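Jilberg Crime Fiction Weekend

The Jilberg Crime Fiction Weekend is a yearly literary festival held in the town of Jilberg in January. It deals with crime, mystery and thriller writing, both in English and in translation. The festival was started by the novelist Ruxandra Bucur, who directed it for its first five years and still takes part as a speaker.

Background

Bucur moved to Jilberg after the publication of her second novel, Văduva ("The Widow"). She had been reading at general book festivals, where crime writers were usually given a single evening panel. Her plan was for a small event at which the whole programme would be given over to the genre. The first weekend took place in the reading room of the town library and drew 70 people. Most of the sessions were talks by writers who lived within a short train ride.

From the third year the main sessions were moved to the Greneo, a former cinema with 200 seats. The library was kept for workshops and for the children's mystery hour on the Saturday morning.

Programme

A typical weekend has 20 sessions. They include author interviews, panels, a translators' breakfast and a second-hand book sale. There is normally one session with a guest from outside publishing, such as a retired detective, a court reporter or a pathologist. The closing event is a quiz between teams of readers and teams of writers.

Writing workshops have been part of the weekend from the start. They are limited to small groups and must be booked ahead. The best known is "Things in a Room", in which those taking part build an opening chapter from everyday objects.

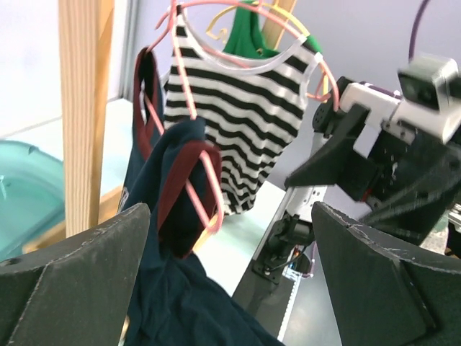 Navy T-shirt with maroon trim and a striped top, both on pink hangers.

Other workshops have covered plotting, police procedure, dialogue and the writing of a synopsis. A session on unreliable narrators was added when the library opened its second meeting room.

Ukis Prize

The Ukis Prize is given at the weekend for a first crime novel. It is named after the small press that paid for it in its early years. The shortlist has five titles and is chosen by a panel of readers, with a writer in the chair. Self-published books have been accepted since the rules were changed on March 7, 2019. Short story collections can't be entered, even where the stories share a detective.

Teaching methods

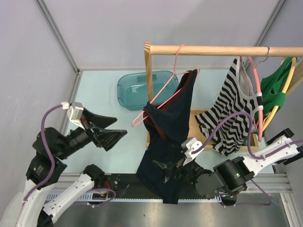 Bucur's workshops follow the approach she set out in her essay "Small Evidence", which was printed in the programme for the second weekend. She argues that a clue should be given to the reader in plain view and in ordinary language, and that its meaning should come from what surrounds it. Writers are asked to describe a group of objects first and to decide only later which of them matters. On a wooden clothes rack, for instance, a dark garment with maroon trim that hangs down past the base will draw the eye before the striped sleeveless top next to it, so a writer may choose to put the clue in the striped one. The essay takes its published examples from Văduva, where a bus ticket is mentioned in the first chapter and explained in the last.

Reception

Reviews in the regional press have been mostly good, with praise for the translators' breakfast and the low ticket prices. Some visitors have complained about the heating in the Greneo and the lack of evening trains. Readers of historical crime have also asked for more space in the programme.

See also

Crime fiction
Literary festival
Detective fiction in translation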